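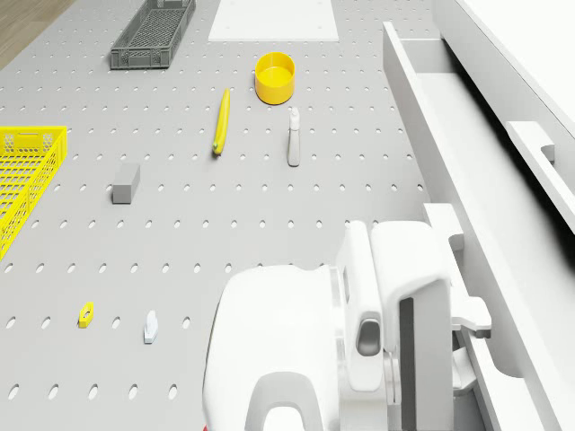
Section 4. Setting Up Your Viveda Countertop Water Filter

Before you start, please find a good spot for the unit and give yourself a little elbow room. The Viveda likes a flat surface within reach of your kitchen faucet, and it will be much happier out of direct sunlight. The hose is 33 inches long, so measure first if your sink is on the far side of the room (ours was, and we learned the hard way).

1. Wash your hands, then take the Mandix cartridge out of its wrapper. Leave the blue cap on for now.

2. Soak the cartridge in a bowl of cold tap water for 15 minutes. You may see some small bubbles coming up, and they are perfectly fine.

3. Unscrew the aerator from the tip of your faucet by turning it to the left. If it is stubborn, wrap a rubber band around it for grip and try again before you go looking for pliers.

4. Screw the diverter onto the faucet by hand until it is snug. The Gauthier adapter ring in the small bag fits most older faucets with wider threads.

Caution: Never run hot water through the filter. Anything over 100°F can damage the cartridge for good.

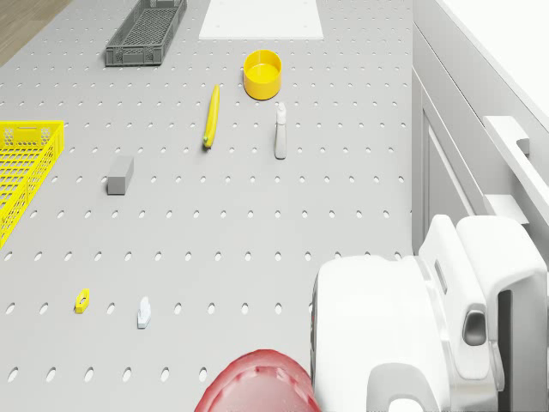

Kieran Lenihan
Customer Guides Writer, Fasville office

5. Pull off the blue cap, drop the cartridge into the housing with the arrow pointing up, and turn the lid to the right until you feel it click.

6. Push the hose onto the diverter, open the cold tap slowly, and flip the lever toward you. Let the water run for five full minutes. It may look gray at first from loose carbon dust, so pour it on your houseplants or down the drain, and please don't drink it.

7. Check every joint for drips. If you find one, turn off the tap, reseat the rubber washer, and tighten again by hand.

Note: A cartridge is good for 700 gallons. In a house like mine, with two tea drinkers and a very thirsty dog, that comes out to a new one every June. If your water is hard, you may notice the flow slowing down well before then, and it's fine to change it early.

To order a replacement, ask for part 215 and have your serial number handy. You'll find it on the underside of the base, so jot it down here before you fill the unit:

Serial number: ____________________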